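4. Cohabitation, first marriage and the parish wedding

4.1 Who asks for a church wedding

The parish registers of Allau and Beddoe give the age, occupation and address of both partners at the time of the wedding. Where the two addresses are the same, earlier work has treated the couple as living together. We follow that practice, with one correction. In Beddoe it was common until quite recently for one partner to give a local address only to meet the residence rule, and this makes shared addresses look more frequent than they were. We therefore checked each shared address against the electoral list for the year before the wedding and dropped the cases that did not match.

After this step the file holds 3,761 weddings. Of these, 878 involved at least one partner who had been married before. They are left out of the present section and taken up again in Section 6, as the rules on remarriage differ between the two parishes and changed in Allau during the period.

Among first marriages, shared addresses rise steadily over the period in both places. The rise starts earlier in Allau, where rented housing was easier to find and where the glassworks drew in young workers from outside the district. In Beddoe the change comes later and is sharper. Fairweather, in her study of the Kiline valley, found the same lag between town and country parishes and put it down to housing. Our interviews suggest that housing is only part of it. Several Beddoe couples said they could have moved in together sooner and had waited until a grandparent had died or moved away.

4.2 Children before the wedding

Couples who already had a child when they married were asked why they had chosen a church ceremony and why at that point. The answers fall into groups that overlap a good deal. Some had always meant to marry and had put it off for reasons of cost. Others were prompted by the child reaching school age, or by a baptism at which the question of marriage came up.
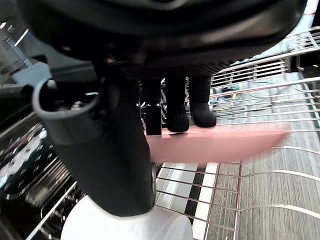
Figure 3. Close range view, with the dishwasher rack.

Cost was mentioned more often than belief, and it was nearly always the cost of the party that people had in mind. The fee for the church itself was seldom raised, and most of those we spoke to could not say what it had been. One mother in Beddoe described saving for eight years toward a reception that in the end was held in her sister's garden – the church, she said, had been the easy part to arrange.

Clergy saw the matter differently. The ministers we interviewed believed that unmarried parents stayed away out of embarrassment, and thought a warmer welcome at baptism visits would bring more of them to the altar. We found limited support for this. Embarrassment was mentioned by older respondents, chiefly when speaking about their own parents, and hardly at all by those who married in the last part of the period.

4.3 Limits of the material

The registers record only couples who did marry in church. They say nothing of those who married at the town hall or who never married, and the Zendbridge household survey, which might have filled the gap, did not ask about religion after its second round. The interviews were also held mostly on Sunday afternoons in parish rooms, and this will have favored people still in touch with the church. The findings on motive should be read with this in mind. Those on shared addresses rest on the registers alone and are not affected.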